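Units belong in the column heading

Dymphna Kavanagh
3 Apr 2020

Most tables of measurements I am sent to check have the unit written in every cell. A column of lengths will read 400 mm, 263 mm, 16 mm, all the way down. I think this is bad practice, and that the usual defence of it is weak.

The defence is that a cell may be copied out of its table, and a number with its unit attached is safer on its own. I accept that this happens. It is an argument for care when copying. The table itself is read far more often than it is raided, and repeated units make it slower to read. The eye compares digits by their position. Once letters follow them, and the letters vary in width, the right-hand edge of the column is lost.

There is also the matter of sorting. A spreadsheet treats "16 mm" as text, so it files 16 before 263 and 263 before 400 by luck, then puts 3 after 263. In January I returned a parts schedule from Scanlon for exactly this fault. The totals row had been typed in by hand, as the sheet could not add its own entries.
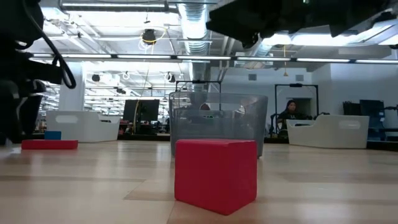

Mixed units

A harder case is the column that holds more than one unit. The Druvilley house style allows it, with metres for long runs and millimetres for the rest. I would forbid it. If the range is too wide for one unit, the table is probably doing two jobs and should be split. The Pondia manual did this in its last revision, and its tables now fit on one page each.

Blank cells need a rule too. A dash should mean that no measurement applies, and an empty cell that none has been taken. A zero should mean zero. Plillik still prints all three as a dash, and I have asked them twice to stop.

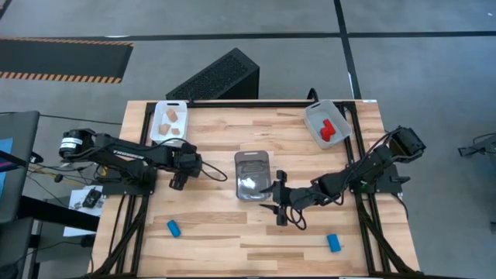 Tabletop with two black robot arms, a clear container and a white basket.

Decimal places should follow the instrument. If it reads to the nearest millimetre, 400 is correct and 400.0 is a claim that cannot be supported. State the instrument in a note under the table, once, and leave the cells to the numbers.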